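Prisa Replacement Finger Pads - planning and ordering
Dronano Supply, Meselden

Finger pads are a consumable, and they should be in the budget from the first day. Buyers who price only the gripper tend to place a rush order in their first season, and rush freight often costs more than the pads.

Prisa pads are sold in matched pairs. Fit both sides at the same time, even if only one is torn. A worn pad against a new one changes the grip and you will be adjusting again within a week.

Pack of 2 pairs: $23
Shop pack, 10 pairs: $90
Finger blocks with pads fitted: quoted per order

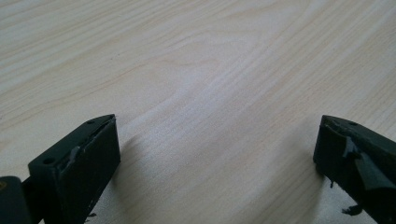
By the Dronano parts desk, Meselden
Equipment and spares planning

Order when the surface layer starts to lift at an edge. Once flaps have peeled back or strands hang below the finger, change the pads before the next shift - loose material can catch on small parts. Scuffs alone are no reason to replace.

For a tool in daily use, we suggest planning on a change every 2000 cycles for rough parts. Smooth parts are easier on the surface, so keep your own log for the first month and set your stock level from that.

The Wolde mount uses a different hole spacing. Please check your mount before ordering, as opened packs can't be returned. Orders placed in September ship from Meselden in the usual three working days.

Part no. 1975, black. Adhesive included.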